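Can a kitchen table save your mandarins? Skedgate says yes

I should say up front that I don't have much patience for food storage tips. I've put the banana in the bag with the avocado. I've stood celery in foil. So when a reader in Flistport wrote to tell me that Skedgate, the fruit-sharing group that runs out of a few houses in Fitaston, had halved the amount of fruit its members throw out by changing how they pack it, my first question was who had done the halving.

"Well, we did," said Sumathi Kaimal, when I put it to her. "I mean we asked people. They said they were chucking out less."

How many people?

"Thirty-four households. Not all of them answered."

That's the sort of exchange I had with her for most of a Sunday morning, and to her credit she never got cross. Kaimal started Skedgate with Crescencio Ayala, who grows citrus and tomatoes on a small block called Huerta on the far side of town. He brings the fruit in, she works out who gets what, and it goes out in boxes. They have sent out 700 of those since they began, a figure she had in a notebook and let me look at. The waste figures are not in the notebook.

The method is simple enough to make me wonder why it needs a name (they call it "table first", and I'm sorry to report there is a fridge magnet). Everything comes out onto a cloth on the table. You handle each piece singly, have a look at it, and put it in the box. You don't tip. You don't scoop. Anything soft or split gets left on the cloth and eaten that day.

"People think I'm being precious," Kaimal said. "But if you tip a bag of mandarins, the one with the bad spot goes in with the rest and you find it on Thursday when it's furry. If you've picked it up, you've seen it."

I asked whether she'd have seen it just as well by looking into the bag.

"Would you look, though?"

I wouldn't, and told her so. I'm not convinced that makes it a method. It may just be paying attention, with a tablecloth.

The tablecloth has its own theory. Ayala reckons a patterned one is better than a plain one. "On white, everything looks good," he told me over the phone, with what sounded like a tractor going behind him. "On the checks your eye stops. You see the shape." I asked if he'd ever tried it on a plain cloth to compare. "No," he said. "We only have that one."

Then there's the mixing. Anyone who has read the back of a produce bag will have been told to keep this away from that, and Skedgate puts cherry tomatoes and mandarins in together. Kaimal's line is that in a roomy open box, over a few days on the bench, she has never noticed any harm. Ayala is more careful. He says he'd keep them apart himself if he were storing them longer than a week, and that the mixed box is really about getting people to take the tomatoes.

"Everyone wants the mandarins," he said. "Kids will eat the mandarins. The tomatoes come along for the ride."

That seemed to me a much better reason than any of the ones I'd been given up to then, and I wish they'd led with it. A family that would never buy a punnet of tomatoes ends up with 275 grams of them sitting next to the thing they did want. Whether they get eaten is another matter. Kaimal says they do. Again, this comes from asking.

Where I did come round, a bit, was on the box. I'd expected something with a lid. Theirs is big, open at the top and white inside, and Kaimal won't hear of covering it. "Lid on, you forget it," she said. "It goes under the bench and it's dead to you." Mine at home has a lid. I found two lemons in it last August that had turned to something like pumice.

She also insists that the box sit on the table with you while you sort, in the middle, and not on the floor or a chair. I asked why and got a long answer about her back. Fair enough.

What would it take to persuade me? A set of scales, to start with. Someone writing down what goes in the bin, for a month, in half the houses with the method and half without. Kaimal laughed when I suggested it. "You're welcome to come and weigh people's compost," she said. Ayala, when I mentioned it to him, was keener, and asked if I knew anyone who'd lend them the scales.

The other thing is time. Handling fruit piece by piece is slow, and Kaimal doesn't pretend otherwise. She puts the radio on. For one household's shopping it's nothing. With 300 mandarins in front of me I think I'd be tipping by the second crate, and when I said this she admitted that one or two of the other packers probably do. 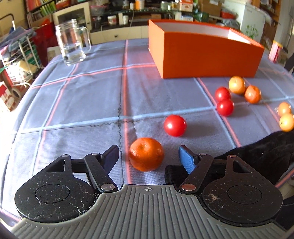
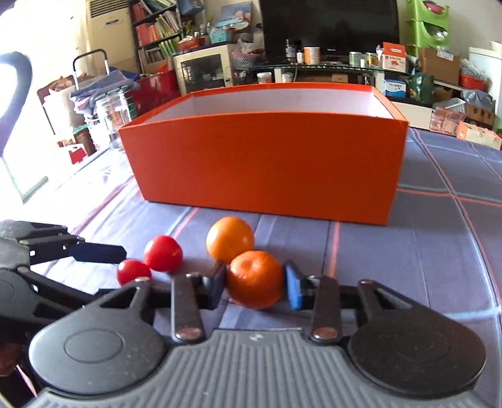
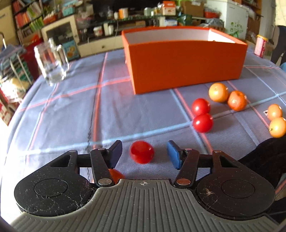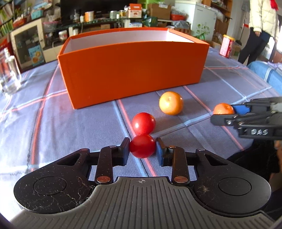
Small citrus on the plaid cloth, joined by red tomatoes in all four photos. The open box with the white inside is in all four.

Skedgate takes new households in Fitaston when there's fruit to spare. Kaimal says to ask for her by name, and to bring your own bag for the soft ones.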